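Notebook 4, pushchair brakes and fold latches
11/27/20
Bench: AB. Second reader: G. Sun.

Carried over from the last entry: Priltis no. 2 on the pedal rig, Uva no. 1 waiting for a rear axle sleeve, slope board back from repair with the new hinge. Room at 19 C when I started, 21 C by the afternoon with the heater on. Humidity not logged, the meter has a flat battery.

Parking brake, Priltis no. 2

Rig set as before. Pedal pushed down by the pneumatic foot, held two seconds, lifted by the hook, held two seconds, repeat. Down force set at 100 N at the pedal face. Hook force is whatever it takes to release, logged every tenth cycle. Target 3,000 cycles, one cycle being on and off.

Restarted from the overnight stop. Counter agreed with the paper tally.

Release force was flat for the first part of the run and then began to climb. It went from 31 N to 38 N over a few hundred cycles, with no change in sound. After that the left pin started to engage late. The pedal would go fully down, the right pin would drop into the hub straight away, and the left pin would sit on top of a tooth until the wheel was nudged. A late pin is allowed on any toothed hub if it drops in with wheel movement of less than one tooth pitch. This one still met that at first.

Stopped at 2,272. Pedal down, right pin in, left pin not in, and no amount of nudging brought it in. Recorded as a fail on the left side. Brake would still have held on one wheel on the level. It did not hold on the slope board: with the test mass in the seat, facing uphill, the chassis pivoted round the locked wheel and the front swung downhill. I caught it on the strap. Repeated once to be sure, same result, same direction.

Stripped the axle afterwards. The link cable between left and right is a plain steel cable in a plastic sheath, crimped at both ends. The crimp at the left had pulled by 3 mm, measured with the calliper against the untouched no. 3. The cable itself is sound and the pin spring is sound. Fine grey dust in the sheath mouth, wiped out and bagged. Pin face shows a polished band on one edge only, which fits with it riding on the tooth tops for a while before it gave up.

So the fault is in the crimp and the pin is only where it shows. Same as no. 1 in October, though that one went on the bench before we had the counter working and I would not put a number on it. Two out of two is not many. Number 3 goes on the rig next with a paint line across the crimp, so movement can be seen without stripping anything.

Note for the parent-facing sheet, if we end up writing one: with the pedal down, push the pushchair forwards and then backwards before letting go of the handle. On this chassis a one-sided brake swings under a light push, so the check does find the fault. Pressing the pedal harder does nothing for it.

Fold latch, Uva no. 1 and no. 2

No. 1 still off the rig. The sleeve from Gape came in the wrong bore, 10 mm where the axle is 12. Sent back. They say they have the right one and will post it.

No. 2 on the fold rig. Cycle is unfold, primary latch click, secondary latch click, 50 N push down at the handle, release secondary, release primary, fold. Slow, each one takes the better part of twenty seconds, and the rig has to be watched for the first hour every time it has been moved.

Secondary latch missed at 1,077. It clicked but did not travel to the stop. The indicator window showed half green and half red. Under the handle load the primary held and nothing dropped. Reset by hand, went home properly, and carried on. Has not repeated so far. I have put it down as an observation and not a fail, to be looked at again when the run finishes.

Gil-soo Sun disagrees and wants it down as a fail with a note. His argument is that an indicator showing half and half is telling the user nothing, and that someone with a baby on one arm will take the click as the answer. I don't dispute the second part. The procedure as written says a fail is a latch that does not hold under load, and this one held. We agreed to leave my wording and add his underneath, which is this:

GS: latch held, indicator ambiguous, click heard. I would fail it. If the procedure can't, the procedure needs a line about indicators.

He is drafting the line.

Possible cause, not tested: crumbs. Number 2 is the used sample, bought second-hand, and there was biscuit in the hinge when it arrived. Cleaned with a dry brush before the first cycle, but the secondary slider runs in a closed channel and the brush does not reach the far end. Will run an air line down it at the end of the run and see what comes out. Not before, it would change the sample half way.

Slope board

New hinge is better. Angle read 9.0 degrees at the left and 9.1 at the right with the digital level, where it used to be out by half a degree. Surface is the same abrasive sheet as before, one corner lifting, stuck down again. The old readings are still good for pass and fail but I would not compare the creep figures with anything from now on.

Creep test, brake on, test mass in the seat, one minute facing up and one minute facing down:

Priltis no. 3 (new, uncycled): up 0 mm, down 1 mm
Uva no. 2 (brake not cycled, latch part cycled): up 2 mm, down 2 mm
Sulleck no. 1 (new, uncycled): up 4 mm, down 11 mm

The Sulleck figure needs a second look. It has a friction brake on the tyre and not a pin in a hub, so some creep is expected, but 11 mm is a lot from new. Tyres are foam filled, so it isn't pressure. I wiped the tyre with a dry cloth and got 9 mm. Wiped it with a damp cloth, let it dry for half an hour, 6 mm. There is a mould release film on new tyres that comes off with use, and I think that is most of it. Will push it round the yard for a kilometre and repeat.

The instruction leaflet for this one has the brake lever drawn the wrong way up in the second figure. Lever down is on. The figure shows lever up with a padlock symbol next to it. Written to them about it. The drawing on the chassis sticker is correct.

Handle loads

Short one. Bag hung on the handle, seat empty, brake on, level floor. Added mass until the front wheels lifted.

Priltis 6.5 kg
Uva 5.0 kg
Sulleck 8.0 kg

With the test mass in the seat none of them lifted at 10 kg and I stopped there. The usual way this goes wrong is the child being lifted out with the shopping still on the handle, so the empty seat figure is the one that counts. With the seat reclined it should be lower again for the Uva. Not done today, the recline strap is off for the latch run.

Repeatability: each done three times, highest and lowest within 0.5 kg, which is the step of the weights I used. The smaller weights are in the drawer under the tensile machine and should be used next time.

Equipment

Load cell on the hook zeroed morning and evening, drift 0.3 N, fine.
Pneumatic foot is leaking at the quick connector. Holds 100 N but the compressor comes on more often than it should. Tape is a temporary fix, connector ordered.
Fold rig: the left gas strut squeaks at the top of its travel. Doesn't affect anything.
Counter on the pedal rig skipped once if the cable is touched. Cable now tied to the leg. Please don't untie it to get the vacuum through.
Test mass: the strap buckle is cracked, spare buckle fitted. Mass rechecked at 15.0 kg.

To do

Priltis no. 3 onto pedal rig, paint line on both crimps, photograph at every 500.
Sulleck no. 1, push round the yard, repeat creep.
Uva no. 2, finish the latch run, then air line down the slider channel.
Uva no. 1, chase Gape for the sleeve.
Battery for the humidity meter (AAA, two).
GS to circulate the indicator line. Asif Baloch to check it against the older reports before it goes in.
Handle loads again with small weights, reclined and upright.

Left running at close: fold rig off, pedal rig off, compressor drained. Nothing goes overnight until the connector is changed.

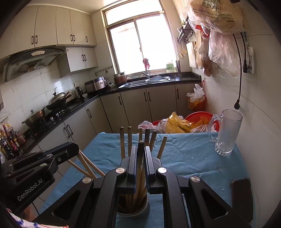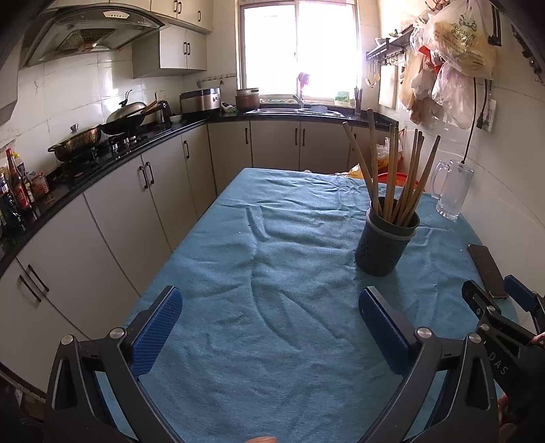
Jaws closed on the chopsticks in their holder (first), jaws open over the blue cloth (second).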